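Category: Papers / Office Studies / Storage and Retrieval

We use cookies to remember your reading settings. By continuing to use this site you accept our cookie notice. Accept | Manage

4. Results and discussion

4.1 Where small items are kept

The diaries returned from the Cirkedley and Hekham offices were coded by the second and fourth authors working apart. Each entry gave the item wanted, the place where the writer first looked, and the place where it was found. Entries lacking any of the three were set aside. Of the 41 staff who took part, 19 had a divided container of some kind on the desk at the start of the study; the remainder relied on drawers, mugs, trays or the desk surface itself.

The main finding is that first looks were more often correct for items kept in a compartment used for one kind of thing only. Mixed compartments gave no clear gain over an open drawer. This agrees with the earlier interview work by Parri and Sayce at Zidcombe, in which staff described the mixed section of a tray as "the bit where things go to get lost". It does not agree with our own starting view, which was that any division of space would help.

Depth mattered more than we had planned for. Staff with deep compartments tended to store tall items upright and then drop short items in beside them, where they could no longer be seen from a seated position. Two diarists at Hekham had put folded paper in the bottom of a deep section to raise its floor. Neither had been asked to do so, and both kept the paper in place for the whole study.

4.2 Position on the desk

Position was recorded by sketch. Containers set square to the desk edge and containers set at an angle were about equally common, and we found no link between angle and correct first looks. Reach was a different matter – containers beyond the keyboard were used for storage but seldom for return, so that items taken out in the morning were still on the surface at the end of the day. Bùi (in the Hekham interviews) noted that staff were aware of this and did not regard it as a fault in the container.

Surface finish was raised by five participants, all at Cirkedley, who disliked the noise made by hard-based trays on stone or glass tops. We did not measure noise. The point is reported here for completeness and may be worth a separate study.

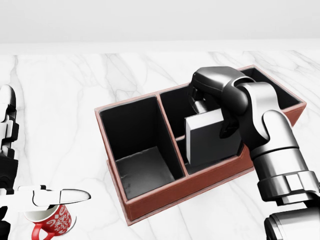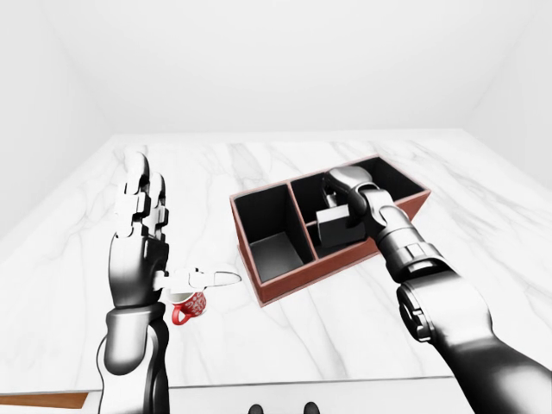 Figure 3. Computer-rendered views of a marble tabletop. First view: a desk organiser with a black interior in three compartments that differ in size and depth.

4.3 Limits

The sample was small and both offices belonged to one employer. Staff knew that their desks were of interest, and several reported tidying before the first sketch was made. The diaries also favour failed searches, as an item found at once is easily left out of the record. Nicholas has suggested a short prompt at fixed times as a remedy, and this was tried with the Pattinasarany group in May, though too few entries were returned to be used here.

A further limit concerns shared desks. Where two people used the same desk on different days, the agreed use of each compartment broke down quickly, and the diaries do not show which of the pair changed it first. We have kept these entries in the totals but left them out of the comparison in 4.1. Bellis is now coding them separately, with the sketches placed in order beside the diary text.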